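7th October

Rinse water and spotting, continued from the last book

Stindthorpe tap water again, drawn first thing after running the cold tap for a few minutes. Hardness by titration 300 mg/l as calcium carbonate, two titres agreeing, third discarded (overshot the end point). The Skineck borehole sample is still in the fridge. It was not titrated today because the buffer is nearly finished and what remains smells weak. New buffer to be made up before anything else is run.

Purpose of this set: to separate the film left by draining from the spots left by standing drops. Earlier entries treat the two as one thing and score them together, so those scores are not much use. From now on two columns, F and S, each nought to five, read under the angled lamp against the black card.

Wash as before. Rinse by dipping, water at 40 degrees, held under for a slow count of ten, out edge first and straight to the rack. Plates on edge, no wiping, window shut, heater off. Read when no drops can be seen on the lower rim. 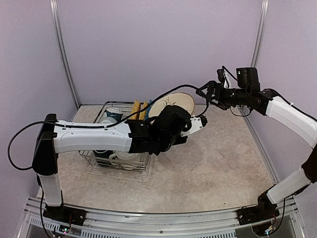

Results, tap water with no additive. Film slight and even over the upper two thirds, F = 1. Spots confined to the lower third and heaviest where the rim meets the wire, S = 4. The same pattern on every Tsegaye plate in the set. The foot ring on the back holds a bead of water that goes last and leaves a complete white ring. I have not been scoring the backs. Should I? It is the worst deposit on the plate and the one that comes off on the plate below when they are stacked.

Results, tap water with Sterkadent at the lower dose. Sheet breaks quickly, drops fewer and flatter. S = 2. Film however goes up to F = 2, with a faint bluish cast at a low angle that wipes off with a dry cloth and does not come off with a wet one. Residue of the additive, I think, and not scale. A drop of dilute acetic on the cast gave no fizz and no change. The same on a spot cleared it at once.

Higher dose not run. The measuring cylinder is cracked at the base and the spare reads in coarse steps only.

Evaporation check: 600 ml tap water taken down in the weighed beaker, oven overnight, cooled in the desiccator, reweighed. Gain came out lower than the hardness would suggest. Possible loss by spitting near the end, as there was crust on the underside of the watch glass which I did not recover. Repeat with the oven turned down. 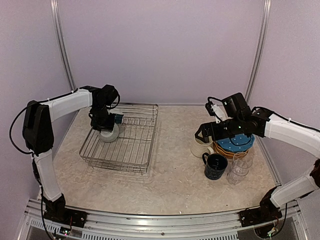
Angle matters more than I had allowed for. A plate leaning back in its slot drains to one point on the rim and gives one heavy spot; upright, it drains along a short arc and gives several small ones. Both end up as S = 4 on the present scale, which is a fault in the scale. Consider total spotted length along the rim, measured with the paper tape.

Sample 37 mislabelled on the lid, correct on the side. Go by the side.

To do
Make up buffer, date the bottle.
Titrate Skineck, then rinse set with it, no additive.
New cylinder.
Backs: decide.
Ask whether the softener at Stindthorpe is bypassed on the kitchen cold line. If it is due for service in November the baseline will want doing again after.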